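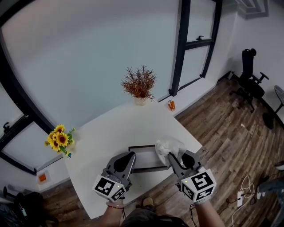

Una bolsa de plástico sujeta por una pinza por encima de la mesa blanca, junto a la ventana.

Medio ambiente | Agua y territorio

El río que se reparte dos veces

En la cuenca del Corum todos tienen papeles. El problema es que los papeles suman más agua que el cauce.

Primero, el caudal. Bajo el puente de Zutia, a finales de marzo, el agua llega a la segunda marca de la escala. En junio no llegará. Lo saben los regantes, lo sabe la papelera, lo sabe el ayuntamiento, que lleva desde el invierno con el plan de sequía en un cajón y sin aprobar.

El Corum nace en la sierra, baja encajonado hasta el embalse de Mahawong y desde ahí se abre en una vega de maíz, alfalfa y, cada vez más, pistacho. 53 kilómetros de presa a desembocadura. Un río corto, pues. Pero con mucha gente agarrada a él.

Las concesiones antiguas se dieron en litros por segundo, con inviernos que ya no son los de ahora. Las nuevas, en volumen anual. Dos maneras de contar que no casan. Una acequia con derecho a 200 litros por segundo puede cogerlos en febrero, cuando sobran, o en pleno agosto, cuando el río entero trae poco más que eso. El título no distingue. Y el que está aguas abajo, que espere.

En Brusitz, el pueblo más bajo de la vega, esperan mucho. Es un municipio de 1000 habitantes con una sola captación, un pozo junto a la ribera que depende de lo que el río le quiera filtrar. El verano pasado hubo cortes por la noche. Camiones cisterna en la plaza, colas con garrafas, el bar cerrando la máquina de café a media tarde. Este año se ha cambiado la bomba. El pozo es el mismo.

La agricultura se lleva la mayor parte, como en casi todas las cuencas mediterráneas. Pero quedarse ahí es quedarse corto. El goteo llegó a la vega con subvenciones y con una promesa, gastar menos. Por hectárea se gasta menos, sí. Lo que pasó luego es que el agua ahorrada regó laderas que antes eran secano - el cuento conocido. Y los retornos, el agua que sobraba del riego a manta y volvía al cauce por los azarbes, han desaparecido. Brusitz vivía en parte de esos retornos. En ningún balance figuraban.

La industria es otra cosa. La papelera de Zutia toma agua, la usa y devuelve casi toda, más templada y con más sales. En el balance consume poco. En el río se nota, sobre todo en estiaje, cuando lo que devuelve pesa mucho en lo que corre. Los pescadores hablan de algas donde antes habia barbos. La fábrica ha anunciado un circuito cerrado de refrigeración, sin fecha.

Queda el embalse. Mahawong se hizo para regar y se le fueron colgando tareas: turbinar, laminar avenidas, mantener un caudal ecológico que se fijó tarde y a la baja. Las sueltas siguen el calendario de riego. El resto del año, un hilo. Los fresnos de la orilla acusan el cambio, secos de copa, y en las graveras medran las cañas.

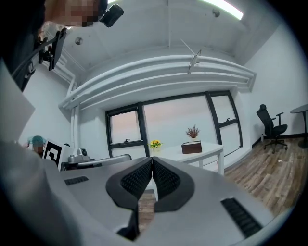
Lo que se discute ahora

Hay una propuesta sobre la mesa. Pasar todos los derechos antiguos a volumen mensual, con contador en cada toma y un recorte común cuando el embalse baje de cierta cota. Suena razonable. Las comunidades de cabecera dicen que no, que su derecho es más viejo que la presa. Las de abajo dicen que sí pero ya, antes de la campaña. El organismo de cuenca pide informes.

Los contadores son el nudo. Sin ellos no hay reparto que valga, y en muchas tomas la medición sigue siendo una regla pintada en el hormigón y un cuaderno. Con lluvia se borra la regla. El cuaderno lo guarda cada cual en su casa.

También está el abastecimiento. Zutia pierde agua en una red de fibrocemento que nadie quiere levantar, calle por calle, con las obras que eso supone. Arreglarla daría para pasar un agosto sin sobresaltos. No sale en los discursos, no se puede inagurar una tubería enterrada.

La próxima junta de explotación se reúne antes del verano. En el orden del día, el recorte va en último lugar, detras de ruegos y preguntas.

30 de marzo de 2025

Te puede interesar
- Pozos sin contador: el mapa que falta
- Cuando el secano deja de serlo
- Caudales ecológicos, la letra pequeña
- Fibrocemento bajo las aceras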